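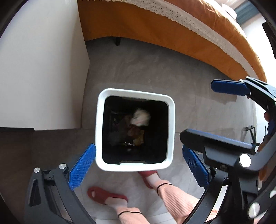
Bin with no liner, is it really that bad?

Posted by Jolanta Dudek, October 6, 2020

Every cleaning page I read says you must line a small trash bin and change the liner every day. I'm not convinced. Mine is the square kind with a thick white rim, it stands on gray floor tile, and it gets tissue, wrappers and the odd food scrap. A box of 200 Roltlow liners has lasted me since February and I still think I'm throwing away bags to keep a bin clean that I could just rinse. Also, what do people do with tissue paper stuffed in a clear plastic bag, the kind you get around a purchase? Does it go in whole?

Stijn Verbruggen

Daily is what the people selling liners would like. I go by smell. If there's food in there I line it, if it's only tissue I don't bother. The dark bins hide the dirt at the bottom, so look with a flashlight before you decide yours is clean. I don't believe in the scented liners either, I tried the 18 pack from Dradard and got lemon on top of garbage.

Delia Tudose

Depends on your town, so I'd doubt anyone who gives you one answer on the bag. Where I live the paper and the plastic go separately if they're clean. Pull the tissue out first. Stuffed together they take up half a small bin.

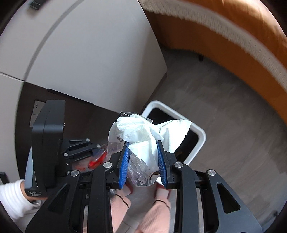
White tissue paper still in its clear plastic bag

I keep the tissue for wrapping glasses. Mine doesn't get used up very fast, I'll admit.

Jeanine De Smet

just line it, 5 minutes of scrubbing is worse than a bag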